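Skallville Grazing Group
Progress report to the Tundstead Farm Fund, second period
Prepared by Kadri Jaunzems

Work since the last report

The group now has 83 ewes on the shared pasture at Kivi, up from 69 when the grant began. Two members joined over the winter and brought their own stock. The flock was scanned in February and 72 ewes were in lamb. Lambing started in the last week of March and was mostly over by the end of April. We lost more lambs than we wanted in the first wet week, nearly all of them twins born outside at night. After that the twin-bearing ewes were brought in to the Istska barn each evening.

Fencing

The north boundary is finished. The east side is stock-proof as far as the stream, but the water gate still has to be hung. The contractor was due in May and is now booked for July. Until then we are using electric netting there, moved every Monday when the flock changes paddock. One energiser failed and was replaced out of the repairs line.

Water

Both troughs in the top field are connected. The pipe to the lower field was laid too shallow at the gateway and froze in January. It has been dug up and put back deeper. Vija Priedītis did this with her own digger and charged only for fuel.

Grass and animal health

Rotational grazing has worked well on the drier ground. The lower field was grazed too early and is slow to come back, so we have shut it up and will take a late cut of hay if there is enough to be worth it. Dung samples in spring showed a low worm count in the ewes. The lambs will be sampled before any of them are dosed. Foot trouble is about the same as last year and we have culled four ewes that kept going lame.

Spending

We have 21 per cent of the grant left. Fencing came in over the estimate, mainly on strainer posts. We would like to move the unspent training money across to cover it and ask for your agreement to this in writing.

Next period

Hang the water gate, shear, wean in August and sell the first store lambs at Tundstead. The handling pens need a new race before weaning. We have one quote for it and are waiting for a second.
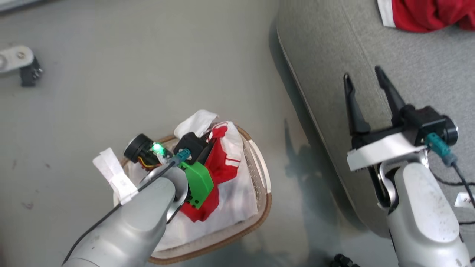
The second quote will be sent on to you when it comes, along with the signed fencing invoice.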